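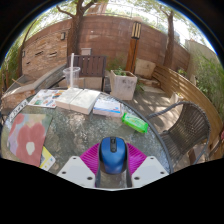

Product review: the Cloltine round garden table
Reviewed by Kornél Major for the Ostport Household Testing Service
Published March 26, 2021

The Cloltine is a round patio table with a textured glass top and a dark rim. It is sold without chairs. Our sample was bought at the full price from the Roussel showroom in Cunavthorpe and was used outdoors for 14 weeks before this report was written.

The top measures 900 mm across. In daily use it served as a reading table and as an occasional desk. Books, loose papers and a cup can be left out together, although a large open book takes up more of the surface than one might expect.

The rippled finish is suitable for crockery but less so for office work. An optical mouse placed directly on the glass gave an uneven pointer, and a mat or a sheet of thick paper is advised. 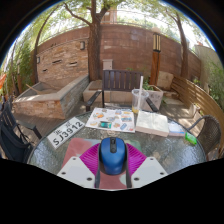
Glare is the more serious fault. In bright weather the glass reflects the sky and nearby planting, and reading small print becomes tiring – a parasol would help, but the top has no hole for one.

Cleaning was simple. Dried drink marks came away with a damp cloth, though dust gathers where the glass meets the rim. Assembly took one person 48 minutes, and the printed instructions were clear.
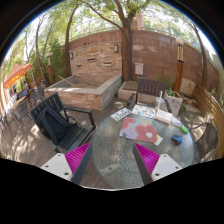

The table on decking, with chairs on three sides.

Rating: recommended for meals and light reading. A further report on weathering will follow in June.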